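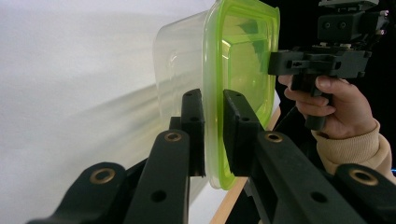

# Kirna: the food container folder

Home | Folders | Notes | Changes | Contact

Print this page | E-mail this page

Hi, and welcome to the part of Kirna that is all about food containers. I keep the notes for this folder, so if something in here is wrong, it's my doing and you can complain to me. The subject is small (clear plastic boxes, colored lids, the things that happen to them on a counter or table), but I've spent a silly amount of time with them and I've grown fond of the whole business!

## What's in the folder

There are 200 short clips, sorted into 20 subfolders by kitchen task. Most of them are about lids: lids going on, lids coming off, lids being matched to the right body, lids stacked in a drawer by somebody with a system. The rest are about the containers themselves, being nested, turned, set on a shelf or carried to the sink.

The subfolders have plain names like `lid_on`, `lid_off`, `nest` and `shelf`. I tried cleverer names in May and couldn't find anything for a week, so plain names it is.

Every subfolder has a `notes.txt`. Please read it before you use the clips. It's usually only a few lines, and it's where I put things like "the blue lid in this one belongs to a different box" or "same container as in `nest`, just with a new lid."

## The containers

They came out of two kitchens, one at Goscombe and one at Nenach. Goscombe is the tidy one. Nenach has the better drawer, by which I mean a drawer so full of odd lids that you have to press down with one hand to shut it.

I go by lid color in the notes, so you'll see "lime lid" or "red lid" a lot. It isn't the most scientific label in the world, but ask anyone to fetch the clear box and they'll come back with four of them. Ask for the one with the lime green lid and you get the right box first time.

A few words I use over and over:

- **body** is the part that holds the food
- **lid** is the lid (sorry)
- **rim** is where the two meet, and it gets its own word because so much goes on there
- **edge-on** means the box is held by the rim on two sides, with the lid facing off to one side instead of up
- **nested** means bodies sitting one inside another, lids somewhere else

## Clear plastic is a pain

I love a see-through box in the fridge, because I can spot the leftover rice without opening anything. For labeling it's a different story. The white surface behind shows straight through the body, you get soft pale reflections on the sides, and on a bright day I've had to squint to decide where the box stops and the counter begins. A vivid lid helps enormously. Even then, a lid with see-through color will show you blurry dark shapes of whatever is behind it, so watch out that you don't label those as something stuck to the lid. I did that more than once.

If you're drawing outlines, my habit is to do the lid first and then work back along the body to the base. Bodies that taper are easier that way.

## Known problems

- `shelf` has 2 clips with the wrong lid color in the notes. I know which ones and will fix them when I next sit down with it.
- "Lime" and "yellow-green" are the same thing in my notes. I switched partway through and never went back.
- Jiang, the sorting script, treats a lid without a body as a whole container. Run it with `--lids` if that matters to you.
- Some notes say "tub" where they should say "container." That's just how I talk.

## Using it

Copy the folder somewhere with room, open `index.csv`, and filter on the `task` column. The `lid` column is the color as I'd say it out loud. If it's blank there's no lid in that clip. Please keep the notes files next to the clips when you pass them along, even if you rename everything else.

## Changes

**10th August**: merged the Nenach drawer clips into the main folder, renamed `stacking` to `nest`, and fixed the spelling of "container" in a truly embarrassing number of places. Next up is a subfolder for round tubs, which roll, and which I've been putting off.

If you have a drawer of your own with lids that fit nothing, send me a note through the contact page. I'd love to hear about it.

3 comments | 11 shares | Print | E-mail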